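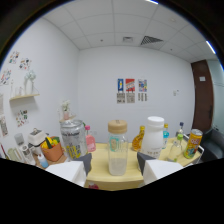
Photo: Bimla Bansal

Cuautle at Fudstead Hall - your questions

Updated Oct 29, 2019. Will add more as they come in. Please read before emailing, Tomás is doing the inbox on his own this month.

What time do doors open?
7 pm. Support on soon after, Cuautle on by nine. Curfew is strict, the hall has neighbors.

Who's supporting?
Morach. Two-piece, drums and organ, very loud for two people. They did the spring tour with Cuautle and by all accounts the joint encore was worth the ticket. No promises on a repeat.

Is it the whole first album?
Yes, in order, side one then side two, short gap to flip the record so to speak. Then whatever they feel like. They've been rehearsing a couple of the Ikitside EP songs, which haven't been played live since the original lineup.

Is it the original lineup?
Four out of five. Tomás Matos is back on bass. New keyboard player, old everyone else.

How many tickets?
Capacity is 2000 standing plus 100 seats in the balcony. Standing is going faster than we thought. Balcony is nearly gone.

I have a ticket from the canceled March show. Still good?
Yes. Same ticket, same name, just bring it. If you moved from balcony to standing you should of had an email with the difference refunded. If not, write to us with your order number.

Can I get a refund?
Up to two weeks before. After that, resale through the box office only. Please don't buy from people outside, we can't let you in on a screenshot.

Age limit?
14 and up with an adult, 16 and up alone. Balcony is any age, ear protection for little ones please. We sell foam plugs at the coat check, they're cheap.

Can I bring a bag?
Small ones. Anything bigger than a backpack goes in the coat check. No bottles, no cans, no food from outside. Medication is fine, tell the door.

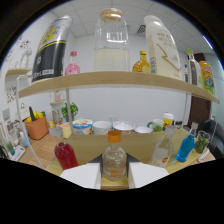

Will there be a record stall?
Yes, in the lobby, before and after. The reissue is on black vinyl, 3000 pressed, and we've been promised a couple of boxes for the night. Card or cash. T-shirts too, sizes run small.

Is it being recorded?
Audio, yes, off the desk. No plans for it yet. Phones are OK but keep them low, and no flash

Parking?
Not much. Lot behind the hall fills up by six. Train is easier, it's a short walk from the station, and the last one back leaves well after curfew.

Step-free access?
Ramp at the side door, elevator to the balcony. Viewing platform on the left of the floor, email to book a spot. Companion tickets are free.

Will the band sign stuff?
Usually they come out to the stall once the gear is packed. Depends on the drive. Ask nicley.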